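Chapter 6
Heat on the Move: How Cooking Works

By Marina Politis

Put a cold pan on a hot burner and lay your palm flat in the air a few inches over it. For a moment you feel almost nothing. Then the warmth arrives, gently at first, and soon you want your hand back! Energy has traveled from the burner, through the metal, into the air, and into you. Every meal you have ever eaten hot depended on a trip like that one, and I still find it wonderful that a few simple rules can describe it.

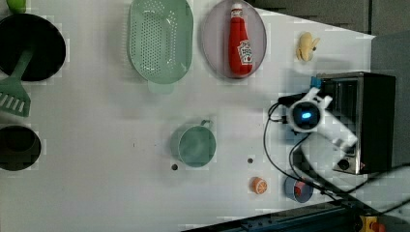
Reading time for this section: 9 minutes

Heat is energy moving from a warmer thing to a cooler thing. It always goes in that direction when things are left to themselves. Your soup cools because it hands energy to the room, and the room (very slightly) warms up. Temperature is something else. It tells us how fast, on average, the tiny particles in a material are jiggling. A bathtub of warm water holds far more energy than a teacup of boiling water, even though the teacup has the higher temperature.

Cooks deal with three kinds of heat travel, often all at once. The first is conduction, in which particles bump their neighbors and pass energy along. Metals are terrific at this. Their electrons are free to wander, and they carry energy with them as they go. Plastic and wood are poor conductors, so a wooden spoon can sit in a simmering sauce and still be comfortable to hold at the far end.
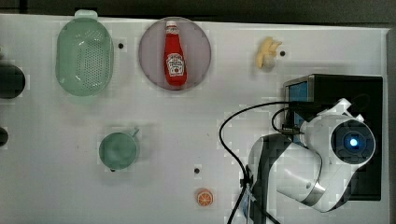

Why does a metal spoon feel colder than a plastic one from the same drawer?
Both spoons are at the same temperature. Metal conducts energy out of your fingers faster, and your skin senses that quick loss as cold.

The second kind is convection, and you can watch it happen. Drop a few grains of cooked rice into a clear pot of water and warm it slowly from one side. The heated water expands, becomes less dense, and rises. Cooler water slides in underneath to take its place, and before long the grains are riding a loop. The same loop drives sea breezes on the coast at Zarnska, which we will visit in Chapter 9, and it stirs the air inside your oven.

Radiation is the third. Energy leaves a hot surface as light, most of it infrared, and needs no material at all to carry it. Toast browns this way. So does the top of a casserole under the broiler, where the glowing element does its work from above.

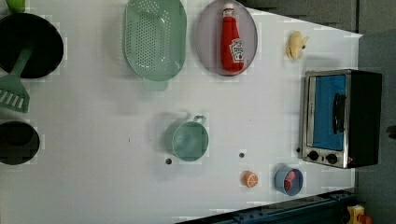
What makes oil better than water for browning potatoes?
Oil can get much hotter than water before it boils or breaks down. Browning goes quickly at those higher temperatures, while boiling water at sea level stays at 212°F.

Now think about what happens inside the food. A potato is mostly water, and it conducts heat slowly. Double the thickness and the center takes close to four times as long to warm through, which is why a diced potato is ready so much sooner than a whole one. Try the Tsolakis problem at the end of the chapter if you like a challenge: it asks you to plan a dinner for six on 2 burners, and there is more than one good solution.

Keep a notebook handy as you read. Many of the activities can be done at home with an adult nearby, and your own numbers will be more fun to argue over than mine.
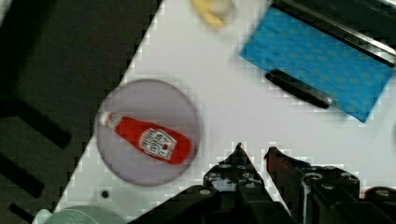

6.1 Conduction: Passing It Along

Before you begin, write down which you think will melt a pat of butter sooner: a copper rod or a glass one, each standing in the same cup of hot water.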